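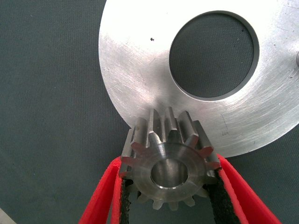
Why are bench parts set out on cloth before a gear fit is checked? Cloth keeps a part from sliding or picking up nicks, and small dirt shows up on it before it gets into the teeth.

4.2 Bench layout and part handling

The fit work was done on a plain bench with a fabric cover. We had planned on a rubber mat, as in the first round at Stikham, but the rubber shed crumbs and the crumbs ended up between teeth. Fabric sheds too, less of it though, and the lint blows off. Dark gray was picked over white for contrast with bare steel and aluminum. Washed after every batch. No softener.

Parts came from the Jullham stock. Two kinds matter for this section: the flat aluminum disc with the large central hole, and the small steel spur pinion that goes with it. Straight-cut teeth only; helical parts are left for later work. The set held 396 parts after sorting, of which 122 had been handled before by at least one other group and came with the usual marks. We did not reject parts for surface scratches. Swirl marks from turning and light scuffs on a disc face say very little about how the rim and bore measure, and throwing those parts out would have left us with a cleaner set than any real shop ever has.

Order of handling was as follows. Disc out first, face up, wiped with a dry cloth. Then the pinion. Pinion goes down near the disc and the two are looked at together before anything is measured. Looking took longer than expected. A pinion that sits with its end face tilted toward the viewer shows its teeth well but hides the far half of the body, so each one was turned and looked at again — a step we skipped in the pilot and should not have. Burrs on the far side were the most common thing missed.

The pairing log (Kornemeo, our in-house sheet) has one line per part: part number, bore, outer diameter, tooth condition on a scale of 1 to 5, free remarks. Scores of 1 and 2 were pulled. Remarks turned out to be more useful then the score in a lot of cases. "Sharp at one tooth, rest fine" tells the next person where to put the stone; a 3 does not.

Gears with a wider face and a central bore were handled in the same way, with one difference. They were put down on a white disc, to catch the outline of the teeth. Worn tips are easy to miss against dark cloth and quite hard to miss against white. Figure 3 gives the general idea.
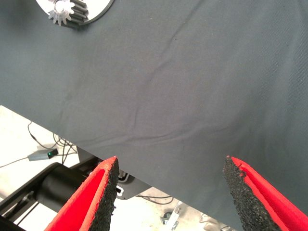 Figure 3. Spur gear and ribbed cylindrical section on a white disc, dark gray bench cloth.

Wrinkles in the cloth. We went back and forth on this. A tight cover looks neat but a part set down on it rocks when the bench is bumped, and a soft fold will hold a round part where it was put. On the other hand a fold lifts one side of a flat disc and the disc then reads as warped when a straightedge is laid over it. Final rule: folds are fine for storage and for looking, but the cloth is smoothed by hand under any disc that is about to be measured. Gaps under the straightedge were checked twice, with the disc given a quarter turn in between. If the gap moved with the disc it was the disc. If it stayed put, cloth.

Cleaning was light. Dry wipe, soft brush along the tooth roots, no solvent unless there was old grease. Small dark flecks on aluminum were brushed off where they would come off and noted where they would not. Chukwu parts arrived with a film of oil and had to be done seperately; they are kept out of Table 2 and discussed in 4.4.

One limit to mention. Teeth were judged by eye and by fingertip, before any load. A pair that looks good on the bench may still run rough after 4000 turns, and nothing in this section speaks to that. Run-in results are in Section 5, same part numbers, same order as in the log.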